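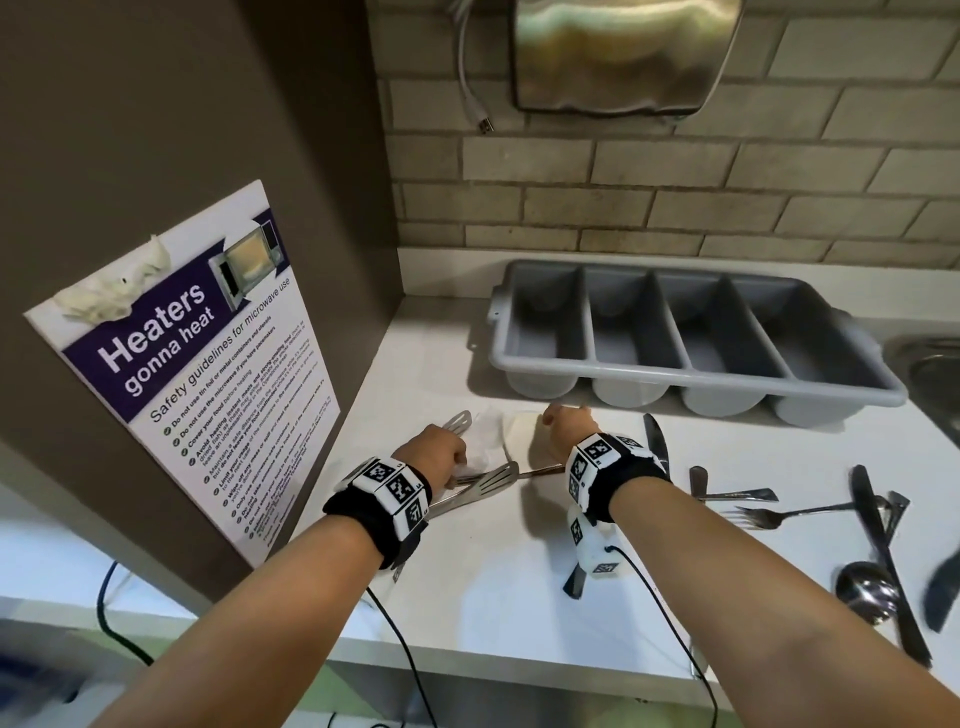 One former gardener at Rilton said the bandstand "was never where the plan says it was", and that staff in his day placed it closer to the lower gate. The remark came early in the interviews and led us to treat the 1911 plan of the reserve with more caution than earlier writers have done. The plan is neatly drawn and has been reprinted often, but it was prepared for a tender and shows several structures that were either altered in construction or not built at all.

4.2 Moved and lost structures at Rilton Park

Rilton Park was gazetted as a public reserve of 60 acres on the eastern side of Hemmin. Three structures dominate its early records: the bandstand, the fernery and the keeper's lodge. Of these only the lodge stands on its original footings. The fernery was taken down in stages, and its timber lattice was re-used as fencing along the creek. The bandstand was shifted at least once, possibly twice, and the dates given in local histories do not agree.

The minute books of the Hemmin parks board are the best surviving source. They record a decision to move the bandstand "to the level ground above the pond" and a payment for haulage the following June. No contractor's account has been found. The board's letter books, which might have settled the matter, were stored at the Ovport depot and damaged by flooding. We were able to read 862 folios, mostly requests for picnic permits and complaints about straying cattle.

Photographs help only in part. Most show the bandstand from the front with a crowd on the lawn, and the background is often hidden by people or by foliage. In two of the later prints the ridge of the lodge roof is visible behind the bandstand's left side, and this fixes the line of sight quite well.

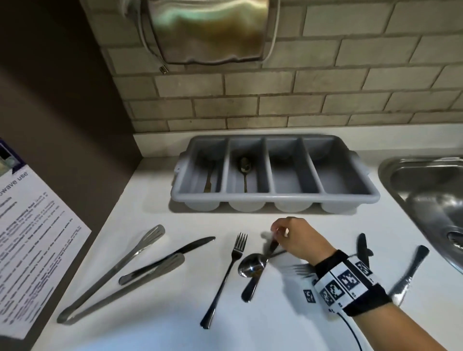

Taking that line together with the surviving path edging, we place the second site on the terrace north of the pond, up to 20 metres from the position marked on the 1911 plan. A low mound at this spot was probed in the course of fieldwork and gave a firm return at a shallow depth along a curved line. This is consistent with a brick or rubble ring footing, although without excavation we cannot rule out a former garden bed with a stone border.

The first site is harder to locate. The lower gate was widened when the tram line was extended and the ground beside it was filled to bring it up to road level. Any footings there would now be well below the present surface. The Gikia Survey, which mapped drains and service trenches across the reserve, marks an unexplained circular feature just inside the gate. Its surveyors labelled it as a disused tank. The diameter is close to that of the bandstand floor as given in the tender, and we think the label should be looked at again.

Figure 3. Bandstand positions at Rilton Park: (a) tender plan; (b) proposed first site, lower gate; (c) proposed second site, north terrace. Redrawn by the authors from the tender plan and the Gikia Survey sheets.

The fernery raises a different problem. Its location is not in doubt, but its size is. Newspapers at the opening described a building large enough to hold a grotto and a cascade, while the board's insurance schedule lists a modest lattice house with a single tank.
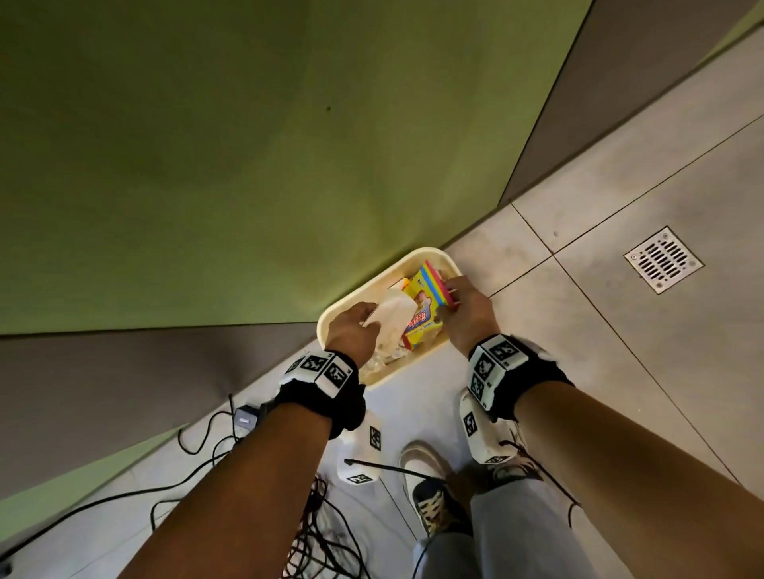
The grotto was real enough, according to a second interviewee, who remembered climbing on its rocks as a child and being told off for it - by then the roof was gone and the ferns had been replaced with agapanthus. If this is right, the grotto stood outside the lattice house and was not covered by the schedule, and the two sources can both be accepted. The basalt boulders now edging the car park may have come from it. They are of the same stone as the lodge plinth, and they do not appear in any view of the entrance taken before the fernery was dismantled.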